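Home | About | Our Work | Get Involved | News | Contact

Call for readers: help us open up the Filcombe community awards

Posted May 24, 2020

Every spring the town of Filcombe hands out its community awards, and every spring we get letters asking how the winners were picked. Good question! We've wanted a proper answer for years, and now we have the records to work one out. We're looking for people who like reading, like local history and don't mind a bit of dusty paperwork to help us go through them.

The Fillberg Open Records Project is a small nonprofit that reads public papers so that busy people don't have to. In April we received copies of the awards files we'd asked for: 2,699 pages of nomination forms, meeting minutes, scoring sheets and letters, covering 889 nominations. Some are typed. A lot are handwritten, and a few are written sideways in the margins of something else.
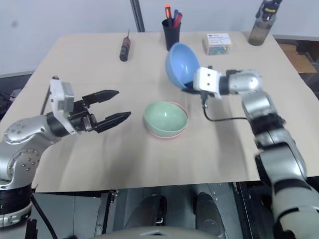
We need each page read by two people working separately. You'll note who was nominated, who wrote in to support them, who sat on the panel that year and whether anyone left the room for a vote. Where two readers disagree, a third takes a look. It's slow work, but it's surprisingly hard to put down — you start out checking a date and end up knowing all about the fight over the bandstand roof.

What you'd be doing

- Reading batches of scanned pages at home, on your own computer
- Filling in a short online form for each nomination
- Flagging anything you can't read or don't understand
- Joining a video call with the other readers every couple of weeks (cameras optional, questions very welcome)

Plan on five hours a week for most of the summer. If you can do more, wonderful, and if you need to skip a week, just tell us ahead of time. Each reader who finishes a full set of batches gets a $400 stipend, paid at the end.

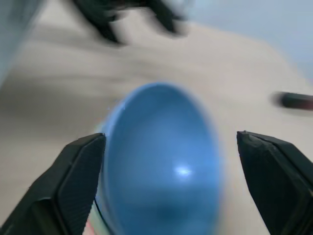
You don't need a degree or any background in politics or journalism. We'd love to hear from retired clerks, students, church secretaries, quiz team captains and anyone who has ever taken minutes and lived to tell the tale. Patience with bad handwriting is a big plus. So is being able to keep things to yourself, as some letters mention people's health or family troubles, and those details will never be published.

We do have one firm rule. If you have won an award, been nominated for one, served on a panel or are closely related to someone who has, please tell us when you apply. It won't always rule you out — we may just keep you away from certain years.

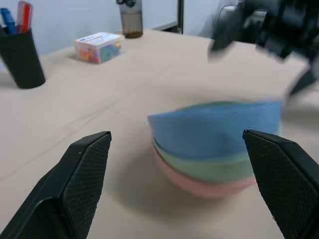
Training is two short evening sessions online, and you'll practice on old files from another town before you touch the real ones. The trickiest part to learn is how the rounds of voting fit together. Minutes from one meeting often sit inside the minutes of the next, like those three bowls stacked one in another with the blue one on top, and you have to lift them out in order before any of it makes sense. Tomić, the search tool we use, makes this a lot easier, and we'll show you how it works.

How to apply

Send us a note through the contact page with "Reader" in the subject line. Tell us a little about yourself, which hours suit you and why this sounds like fun. No résumé needed. We'll reply to everyone, and we'll ask likely readers to try one sample page so we can both see if it's a good fit.

Our findings will go up on this site, free for anyone to read, with every reader thanked by name unless they'd prefer to stay out of it.

Related

How to ask your town for its records
Who sits on the Jistomis parks board?
Reading old minutes: a beginner's guide
Our letter to the Filcombe awards panel

© 2020 Fillberg Open Records Project | Contact | Privacy | Back to top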